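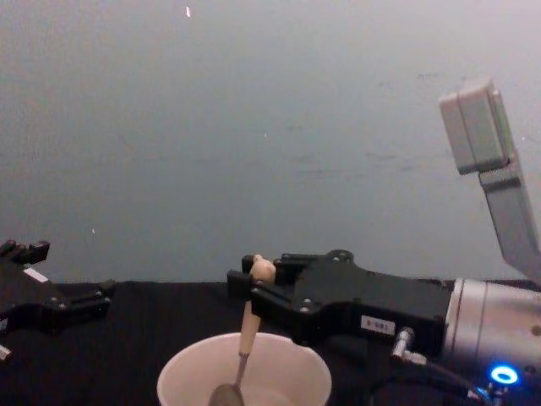 The grey wall and the black table, Fosico building

Unau mending classes: progress report to Bevonico, 22nd July

Hello all, and thanks for being patient while I got this together. I know the form says one side of paper, but I've never managed that yet and I don't think I'm going to start now!

So, where are we. The spring block finished and the summer block is just over halfway. We've had 34 people through the classes so far, which is more than I put in the bid, and most of them came back after their first go. The bid said beginners only and I've let that slide a bit. A few people turned up who could already sew perfectly well and wanted to learn darning, and I wasn't going to send them home. They've ended up threading needles for everyone else, so I think you're getting your money's worth.

Darning has been the big hit. I'd planned two evenings on it and we did four. Socks mostly, then jumper elbows, and one very ambitious blanket that is still going. I'd put zips down as the thing people would want and I was wrong, zips are what people say they want until they've unpicked one. I've moved zips to the autumn and made it a whole afternoon (with a long tea break in the middle).

The children's trouser knees session in March was a bit of a flop, I'll be straight with you. I put it on at teatime, when anybody with small children is busy giving them their tea. We're running it again in the school holidays, in the morning, and children can come too. There's a box of felt scraps for them to hack about.

Money. We're underspent on hall hire and overspent on thread. Fosico kept last year's rate for the room, so the saving there more or less covers the extra. Kirui put their prices up on wool and on the good needles, and I did look at the cheaper ones, but the eyes are rough and they shred the yarn. I'd like your okay to move the hall saving across to materials. The spreadsheet is attached with the changed lines in yellow. The travel line hasn't been touched and I'd rather leave it alone until the dark evenings, when people do start asking for help with taxis.

We bought 20 darning mushrooms out of the kit budget. They go home with people on loan and most of them come back. Please don't ask me to chase the rest, I've got one of my mum's old ones in the bag as a spare and we manage.

One thing I didn't see coming is how much talking goes on. People bring a coat and tell you where they wore it. I've started jotting the odd one down (with permission) and I wondered if you'd want a page of them in the final report instead of another feedback chart. Let me know either way. The feedback forms are all in, by the way, and the commonest grumble is the lighting. I've priced up some clip-on lamps and it's the last line on the spreadsheet.

Still to do before the next report: the holiday session, the autumn timetable, and a proper handout on patching, as the one I've got is a photocopy of a photocopy and the diagrams have gone to mush. I'd also like to try a drop-in with no booking, just to see who comes.

Could you let me know about the hall money before I put the next wool order in?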